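Irkbridge Demumon – bench arm kit for home builds and shared workshops

Kit page updated 06/12/2023

The Demumon is a tabletop arm you put together yourself, and we love how much it can do once it's on a bench! You get the arm sections, the joint covers, a two-finger gripper, the controller and all the screws. Set aside 2 evenings for the build if you've wired a motor before, and a weekend if you haven't.

Small targets are where it gets fun. Archana Rathore wrote the switch-pressing routine that ships with the kit, and she tuned it on ordinary household stuff – lamp buttons, timers, power strips with a row of little rockers. The narrow fingertip fits places a thumb would hit two at once. 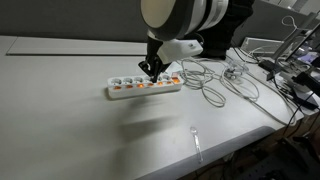

Demumon fingertip down on a power strip with six small switches and a larger one.

The gripper takes 5 tip shapes, and the files are included so you can print your own. Borghild Engström in our Dirnley workshop made a hooked one for pulling drawers and it's now part of the set.

In the box: arm, gripper, controller, cable set, build booklet
Power: supply included
Mount: overhead or bench clamp, pick one when you order
Spare parts: sold singly, including the joint covers

Next batch goes out in February. Magnusson rail owners, ask us for the adapter plate before you drill anything.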